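How to Sort a Big Bin of Toy Building Bricks (and Still Have a Weekend)

Every household with a child in it, or an adult who never stopped, ends up with The Bin. Ours was a storage tub from Prurkon that held 2,350 bricks, a hair clip, and a cracker that had been in there long enough to be classed as a part. I know the number because I counted, which should tell you how my August went.

What you need

A bedsheet you don't love
Shallow trays or baking pans, six or more
Small lidded boxes (mine are the Dendis ones that stack, mostly)
A mesh laundry bag
Dish soap
Something long to listen to

Step 1. Tip it out

Spread the sheet on the floor and empty the bin in the middle of it. The sheet is the whole trick. When dinner happens, gather the corners, tie them, and drop the bundle back in the tub. If you skip the sheet you will find the stray pieces later, at night, with your heel.

Step 2. Pull out the non-bricks

Coins, beads, doll shoes, batteries. Give them their own pan and deal with them last. Do not get up to return the doll shoe to its doll. You won't come back.

Step 3. Sort by kind, and leave color alone

Everyone wants to sort by color, and it looks wonderful on a shelf. Then you need one small red corner piece and spend half an hour up to the elbow in red. Your eye can find a yellow brick among bricks of the same shape in a second. Finding one shape in a heap of all yellow takes a good deal longer.

My first pass uses these piles:

Plain bricks
Flat plates
Slopes and roof bits
Wheels and anything that turns
Windows and doors
Oversized toddler bricks
Everything else

The toddler bricks come out first. They take up half the bin and make it look as if you're making progress.

Step 4. Separate the stuck ones

Two plates pressed together will outlast most marriages. Use the separator tool if you own one. If not, build a handle: press a long brick onto the top piece and rock it back. Keep your teeth out of this. My sister-in-law, Odette Royer, has a dental bill for 523 that says the same thing.

Step 5. Wash what needs it

Put the grubby ones in the mesh bag and swish it in a sink of lukewarm water with a squirt of dish soap. Rinse, shake, and lay them out on a towel with the open side down so the hollows drain. Give them overnight. Anything with a sticker, a motor or a wire stays out of the water and gets a damp cloth.

Step 6. Box and label

I ended up with 14 boxes, and that was two more than I had shelf for. Label the front, not the lid, if you plan to stack. Leave every box a third empty, as more bricks will be arriving at the next birthday whatever you say to the grandparents.

Step 7. Keep it sorted

You can't, entirely. Set out one open tray marked "later" and let loose pieces go in there after building. Empty it when it's full. Ours fills in a couple of weeks, quicker if there's a castle going up.
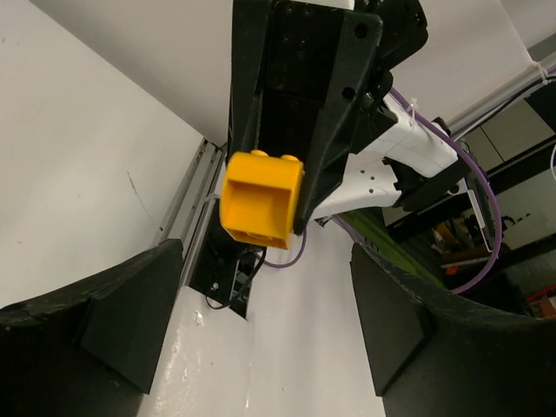 If you're starting with fewer than 2,000 pieces, you can merge the slopes with the windows and do the lot in an afternoon. The cracker went in the trash.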